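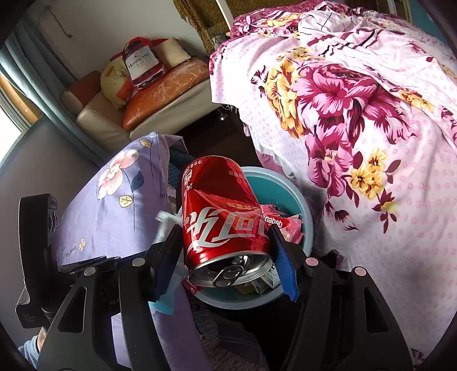

Handout 6: Notes to go with the Cladlow open day

Please read these before our next meeting, and bring them with you, because I'll be referring to the question numbers at the end. If you missed the visit you can still do nearly all of the work from these notes, and Hawi Ayele has kindly said she'll share hers as well.

First of all, thank you for being such a good group to travel with. The bus out to Nondbridge left late and we still walked in just as Yabsira Assefa was starting her welcome talk, and she was very nice about sixteen people shuffling along the back row with their coats on. For those who couldn't hear her from there, I'll go over the main points.

Cladlow works on picking up household things. Their part of the job is the data side: a person takes a gripper in hand, does an ordinary chore with it in an ordinary home, and a camera on the tool records what the fingers are doing. Those recordings are then used to train an arm that has never been in anyone's bedroom. The word you heard all afternoon was "episode," and it means one complete go at one task, from the moment the hand starts toward the object to the moment it lets go and moves clear. For the trash task they ask each home for 50 episodes, and the full set they're aiming at is 1000. I saw several of you write down "1000 homes," so please fix that in your notes!

Now, the soda can. I want to spend a little time on it, since it ties in so well with what we covered in September on contact and friction. A new can is nearly a perfect cylinder, and two flat fingers meet it along two lines, one on each side. Once the can has been crushed you lose all that. There are dents and creases, the upper half is folded in, and the pads have to find whatever surface is left. This is where the blue foam earns its keep. Foam gives a little, so a line of contact spreads out into a patch, and a patch resists twisting far better than a line does. Look at the edge of the right-hand pad too, where it has started to fray and tear near the bottom. Gebremedhin Bogale told our half of the group that pads are a consumable in his shop, like brake shoes, and that he logs each change, because a worn pad grips a little differently from a fresh one and the person analyzing the data ought to know which was on.

The second thing to think about is the wastebasket. It sounds like the easy end of the task (I thought so too, before I had a turn with the tool and missed). But a basket that already has trash in it is a different target from an empty one. A snack wrapper can stick up on one side and catch the can on its way down, and so can a plastic fork. When the fingers open they need room to open into, and the rim and the contents both eat into that room. Yabsira Derese made the point that letting go is a skill of its own - her training set has far more trouble at the release than at the grasp.

The third thing is everything else in view. A student asked during the tour whether it wouldn't be better to clear the room and hang a plain sheet behind the basket. Lemlem Gebremichael's answer was the best five minutes of the day, I thought. Flowered bedspreads, patterned blankets, printed pillows on a sofa, daylight from a window at one side: a model that has only met plain backgrounds may go to pieces when it meets big pink peonies. She wants the clutter in. What she doesn't want is the same clutter 400 times over, and so they move from home to home and vary the objects.

A short word on the Araya controller, which was on the last table by the door. We ran out of time there and I would rather leave it for the Pokcombe lecture than rush it. Skip that page of the visitor leaflet for now.

Terms to know: episode, grasp, release, compliance, contact patch, parallel jaw, linkage, wide-angle lens. The last one explains the dark, curved border you get around the picture, and why straight things near the edge may look bent.

Questions for next time

1. Sketch the contact between a flat foam pad and (a) a smooth can, (b) a dented can. Mark where you expect slip to start.

2. Suppose the can is held with its lid tilted toward the operator. Does that matter for the release? Say why in two or three sentences.

3. Write a rule for when a trash episode counts as finished. Try it on a can that comes to rest on top of a wrapper.

4. What would you record about the pads, and how often?

5. Pick one room you know well and list what in it you'd leave alone before recording and what you'd move.

Questions 1 and 3 are to be handed in. The others we'll talk through together, and pencil sketches are fine.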